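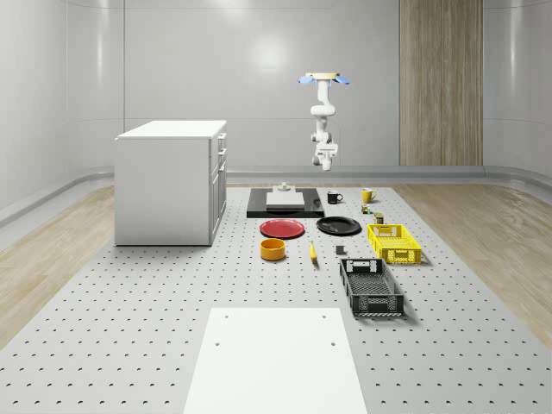 4.2 What the drawer counts can and cannot show

The claim that people with more kitchen drawers lose fewer things has been repeated so often that it is now treated as a finding. We are not convinced. Ferraro and Rantala, who are usually cited for it, asked 181 households in Brusberg to say how many drawers they had and how often in the past month they had failed to find a utensil. Both answers came from memory, and from the same person, on the same sheet. Someone who thinks of their kitchen as tidy is likely to give a flattering answer twice.

Our own survey was larger (2501 returned forms) and asked the same two questions, so it inherits the same fault. The link between drawers and lost items did appear, but it shrank by more than half once we allowed for the size of the home, and it vanished among people living alone. Figure 3 shows a white cabinet with a column of drawers, the general type meant by "drawer unit" on the form. Respondents did not all read the term that way. Several counted the shallow tray under the oven, and one household in Hakala listed every box on an open shelf.

To get round the problem of memory we visited 22 of the homes in September and asked the person who cooked most to fetch ten named items while we timed them. The times bore little relation to the number of drawers. They bore a stronger relation to how long the person had lived there, as anyone who has tried to find a tin opener in a borrowed flat might have guessed. We would not lean on this result either. The visits were short, people knew they were being timed, and at least four had plainly tidied up beforehand.

Rissanen (personal communication) has argued that the layout matters more than the count, and that a stacked column placed beside the main worktop should do better than the same drawers spread along a wall. It is a reasonable idea, and the Clorar range of fitted kitchens has been sold on the strength of it. We could find no test of it that compared like with like. Macedo's trial changed the layout and the labels at once, and El Khatib's re-analysis does not pull the two apart.

Figure 3. White cabinet with drawers stacked vertically along its right side, at the left of the platform. Computer rendering.

The question of labels is taken up in 4.3.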